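# Jandomwood open day: can a machine wash up yet?

I went to the Saturday open day at Jandomwood to find out how close they are to a machine that does the dishes. The short answer I got at the door was one plate at a time.
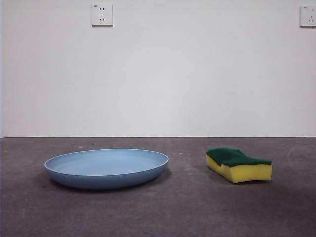
## The plate and the sponge

The first stop was a blue plate and a green and yellow scrub sponge, set side by side on the concrete floor by a white wall. The job is to pick up the sponge, hold the plate still and wipe the inside. The lab's arm, called Ikine, has had 700 tries at it, and the staff put the clean finishes at 447. Most of the misses come from the plate. It is wide and shallow, and a low rim gives the fingers little to grab. The sponge is easier, though a wavy top can throw off the grip.

I asked about water. They run most trials dry and plan to move to a real sink in February. Grease comes after that.

## Shelf stocking

The second room had a mock store aisle run with Zaidi, a small grocery chain. Boxes and cans went up fine. Bags of rice slumped over and had to be set right by hand. The machine can stock up to 195 items an hour, and the store people told us a clerk is still well ahead of that.

## Folding towels

Fosamholm, the company in the next building, brought a towel folder. It did hand towels neatly and gave up on a bath sheet. I stayed for three rounds and the bath sheet failed each time.

## Notes if you go

- Doors open at 10 a.m. and the tour takes two hours.
- Parking is behind the building. The 472 bus stops out front.
- Questions are welcome in every room. The plate team had the most to say.
- Coffee is in the lobby, cash only.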